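Search this site Search Go

Twelve Weeks of Breathing on Purpose

Last updated 24 June 2025

I should say up front that I am not a relaxed person. My shoulders live up by my ears. My dentist has a special voice for me. When my doctor said the headaches were "likely tension" and slid a leaflet across the desk, I took it home and got tense about the leaflet.

So in January I signed up for a breathwork course. It was run by a man named Nestor Buenaventura, in a room over the tile shop on Titberg Road, and it cost more than my first car's transmission. The method is called Talanora. I asked what Talanora meant and Nestor said it meant whatever I needed it to mean, and I wrote that down in my new notebook and underlined it, being new and eager to please.

What you do in a session

You lie on a mat for 90 minutes. For the first part you breathe in through the nose and out through the mouth with no pause at the top or the bottom, in a sort of loop. It feels silly, then it makes your lips tingle, then your hands curl up like a T. rex. Nestor calls this "the body speaking." My sister-in-law, a respiratory therapist, calls it blowing off too much carbon dioxide, and told me to slow down if it got unpleasant. I have found it possible to hold both views, especially lying down.

After that comes the quiet part, which I like a lot more. Slow breath in, longer breath out, a hand on the belly. Nestor walks around in socks. Now and then he crouches beside someone and says "jaw," and everyone in the room unclenches at once.

If you have heart trouble, epilepsy, panic attacks, or you're pregnant, talk to a doctor before you do the fast kind. The form said so in small gray type. I would have used bigger type.

The others

There was a core group. Arnel Tiongson had the mat next to mine and fell asleep every single week. I don't mean he drifted into a restful state. He snored, with a whistle on the end. Nestor said Arnel was our most advanced student, and I spent a good month resenting it.

There was also a woman who had done every course there is and would tell you which ones on the stairs. She'd been through sound baths, cold plunges, something with forks. She rated Talanora a solid middle. She also sold me a bottle of Mando, an herbal drop you put under the tongue, and I'd like to report on its effects but it leaked in my glove compartment and now the car is very calm.

Homework

We were supposed to practice twice a day. The morning one I managed, mostly, if you count the shower. The evening one kept running into dinner, and the phone, and a show about people buying boats.

What finally worked was tying it to a chore. Nestor suggested this in week five and I rolled my eyes, and then I did it with the folding and it stuck. In while you pick the thing up, out while you smooth it flat. I did towels, T-shirts, the fitted sheet (two breaths, sometimes three, sometimes language). It's the only part of the course my household has openly praised.
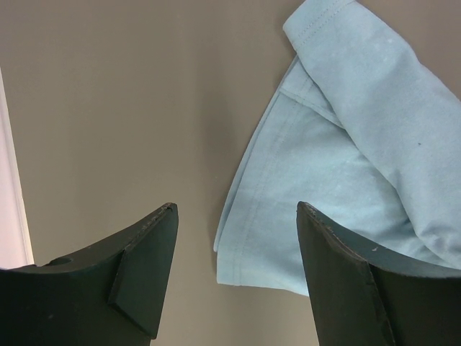
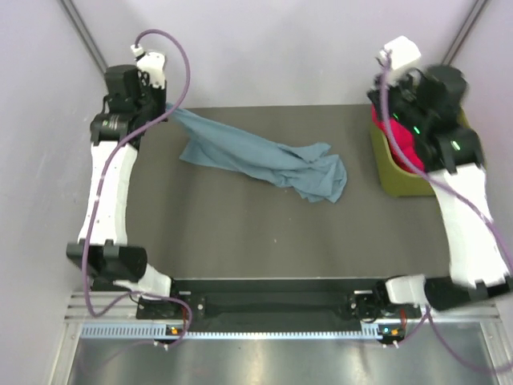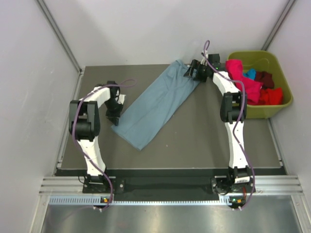 Did it help?

Somewhat. I kept a headache log, as the leaflet told me to, and the bad days thinned out toward the end of the course. I had also stopped drinking coffee after lunch, and bought a pillow, and quit a group chat. Any of those could take the credit. The pillow certainly thinks it was the pillow.

I sleep better when I do the long exhale in bed. I'm fairly sure of that one. I lie there, breathe in for a count of four, out for a count of six, and by the time I've started worrying whether I'm counting too fast I'm usually gone. My wife says I now whistle on the end, so Arnel and I have that in common.

What I didn't get was the "release." People around me cried, laughed, saw colors. One guy met his grandfather. I mostly thought about the ceiling, where one tile had a stain in the shape of Ohio. I brought this up with Nestor, and he looked at me with great kindness and asked what Ohio meant to me. I have been there once. I had a sandwich.

Would I do it again

The next level is a weekend retreat at a farm called Bhat. It's $400, bring your own blanket, and meals are described as "simple," a word I have learned to fear. Arnel has already put down his deposit. He says he hasn't slept this well in years and sees no reason to stop.

I'm leaning toward no. I have the exhale and I have the folding, and those two cover most of a week. If the headaches come back I'll go to the doctor again before I go to the farm, and I'd say the same to anybody reading this with one hand on their temple.

I did get an email from Nestor last night, though, offering the early rate for another few days. I read it with my shoulders up. Then I went and did a load of towels.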